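The school garden is good for everyone, or so the brochures say

Prumholm has 103 schoolchildren and, as of March, two gardens for them to dig. The second cost 3000 euros and is the size of a parking space. At the opening there was a ribbon, a speech about healthy eating and a tray of radishes bought from Šimek, the greengrocer across the road.

I like gardens. What I distrust is the list of things they are now supposed to cure: poor concentration, fussy eating, bad sleep, too much time on the phone. The Dokance scheme, which paid for the beds, promises all of these in one leaflet. I asked how any of it would be measured and was sent a second copy of the leaflet.
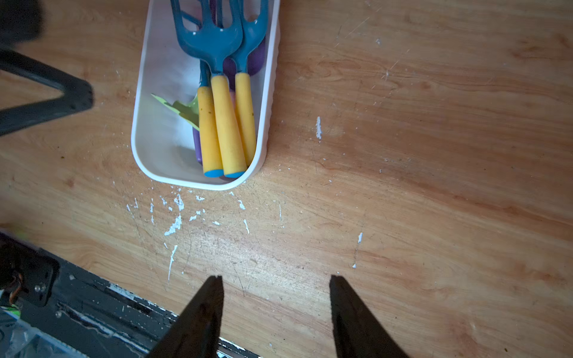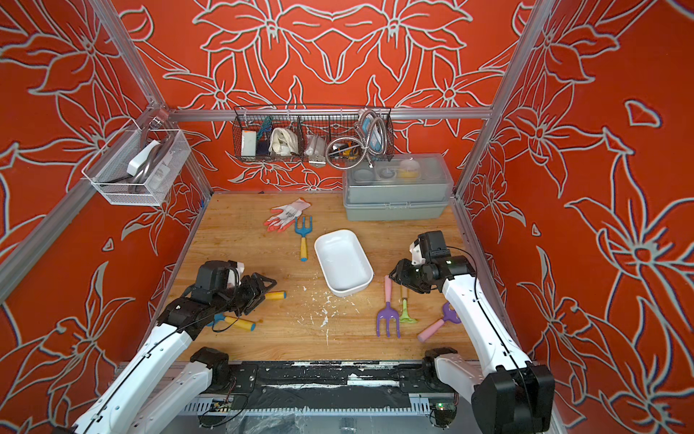

Zuzana Matoušek taught in the village for most of her working life and is kinder about it than I am. "They'll learn that carrots are slow," she told me. "I'd settle for that." She would also like to know who waters the beds in the summer holidays, when the school gate is locked and the tap is on the wrong side of it.

The scheme's answer is a watering rota for parents. Wistuseck, the next village along the valley, had a rota too. Its beds are now mostly couch grass, with one very healthy rhubarb that no child will eat.

None of this means the money was wasted. A few children will get the habit and keep it. But a garden needs somebody paid to look after it, and the leaflet has no line for wages.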